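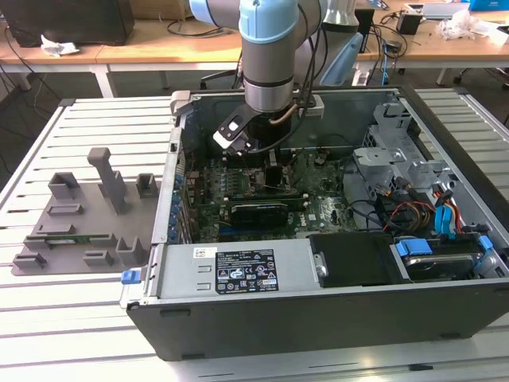

According to Žydrūnas Kivi, the square in Cisska was never designed to be crossed on foot, and this is the first thing he wanted to correct. The old bus turning circle took most of the ground. People walked around it, along a narrow kerb, for as long as he could remember.

His proposal, **Stullavby**, was chosen in March from six entries. It keeps the circle visible as a ring of grey paving and fills the inside with birches and low grasses. "I did not want to erase the buses," Kivi says. "My mother waited there every morning. The shape should stay, only the use of it changes."

The ring is open at three points, each one facing a street. I asked why the fourth street, the widest, has no entrance. He drew it for me on the back of an envelope. The ground falls there, and rain water from the whole square will go to a long planted ditch beside the road. "You can step over it in summer. In spring, maybe you should take the other way."

The jury asked for more parking. Kivi's answer was to offer 2 spaces, both for disabled drivers, behind the Magsi building. He is still discussing this with the shop owners, and he admits the talks are slow. "They are afraid of losing neighbours who come by car. I understand it. I bought my own bread there by car, many times."

There will be 379 metres of bench, if one puts all the pieces in a line. It is a lot, and the budget was cut once already, so the timber ones may be finished later than the concrete ones. The colour of the concrete is also not decided. Kivi prefers the warm grey he used at the Prestedia courtyard, but the samples which arrived were too yellow, and he has sent them back.

Planting of the birches begins first, from the north side.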